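November, shop notebook, dye bench

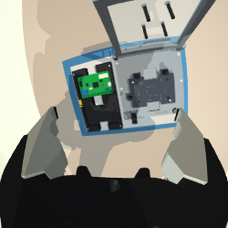

Finally got back to the walnut dye this morning! Batch 881 went on at low heat before coffee, using the hulls from Triner (the Ciner ones are all gone, and I think they were stronger anyway). Recipe is the same as before: 100 grams of hulls, plenty of water, no mordant in the pot. I'm still hunting for a brown that comes out flat and even all over, no streaks. So far I get a lovely color on the wool and then a blotchy mess on the cotton, argh.

Pulled 2 skeins at lunchtime. The Tokent wool took it right away, deep and a bit reddish. The Chien cotton looks like weak tea. I soaked it for about 192 minutes this time, way longer than last batch, and I can't say it helped much.

To try next: soy milk soak on the cotton first, and strain the hulls through the finer cloth (grit in the rinse sink again, sorry, whoever used it after me). Also we need more pH strips. Leave the covered pot alone please, I want to see what it does overnight.

Dye bench notes | Questions: leave a note in the bench tray | Back to top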